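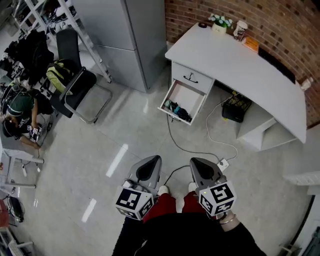

Who signs visitors in before they reach the work area?
Whoever is on the front desk at Givis, and they keep the sheet until the last visitor has left.

Open day walk-round, 18 August 2023
Checked by: Abdelilah Bensaid

Visitor sheet - OK. One guest gave his employer as "various".

Cables on floor - ACTION. Power strip and leads are where people will walk. Cover or reroute before doors open. Tape does not count as a cover, whatever Skusau says.

Desk drawers - ACTION. Shut them. Shins are expensive.

Hand-held grippers - OK. Visitors may try them sitting down, 2 at a time. Fingers out of the jaws. Jewellery off or tucked in.

Floor - OK, shiny. No drinks past the cabinet.

Bags and coats - ACTION. Chairs are for people. Use the hooks in the corridor.

Heater - OK. Off until December, by order of the electricity bill.

First aid box, tag 3582 - OK. Plasters restocked, mostly by me.

Group size - 4 at most. Flelska asked for more and has been told.

Recheck of the three actions: before the first group. Initials: AB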